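Second arm gets the nod, but the spares budget takes a trim

Well, we've got an answer at last! Chunhua Meng came out of the spending meeting on Friday with a yes for the Idow bench, and I'd bought everyone a coffee before I'd even read the small print (I have since read the small print). Both arms stay for the whole of next year, the lease becomes a purchase in November, and the bench gets its own line in the budget for the first time, so we can stop hiding gripper parts under "workshop sundries".

For anyone who hasn't been following, Idow is our PC assembly and strip-down bench, the one with the two arms and the tower cases lying on their sides. We'd priced three ways of carrying on. Bolero wanted us to take a complete new cell, very smart, very shiny, and well beyond what we had. Mateos offered a single bigger arm. Latham came in with the dullest quote of the lot, which was to buy out what we already have and put the rest into fixtures, and that's the one that won. I'm delighted, as I'd argued for it since spring and bored half the building doing so.

Fixtures are where the money really goes, if you ask me. Every part has to sit in the same spot each time, whether it's a memory stick, a processor or a hard drive, and a holder that suits one won't suit the next. Latham's price is £979 per tray and we're having 2, plus £200 put by for clips and posts. I'd asked for more. Chunhua said no, quite nicely.

The Idow bench, with a tower case open and parts set out in the grey holders:
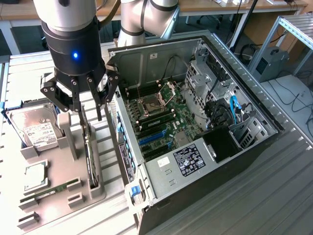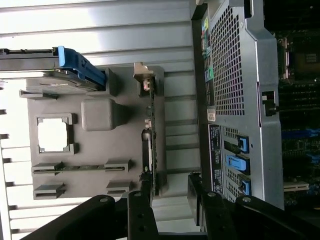
Karim Ouali has been working out how many hours we'd need to run to make the purchase worth it, and his figure is 70 a month. We're under that at the moment, so he'd like to hear from any team with a pile of machines to be stripped or rebuilt. Please don't just leave them by the door with a sticky note on! Send him a list first, with the case type and what's inside, and he'll tell you whether our trays can take it.

Still to settle: who pays for gripper fingers when they wear out (I say it should come from the new line, Karim says it should come from whoever booked the job), and whether we go for Latham's service cover or do our own. I've got their quote for the cover on my desk if anybody fancies a look. Chunhua wants our views on both before the order goes in, and I'll post the delivery date once Latham have confirmed it.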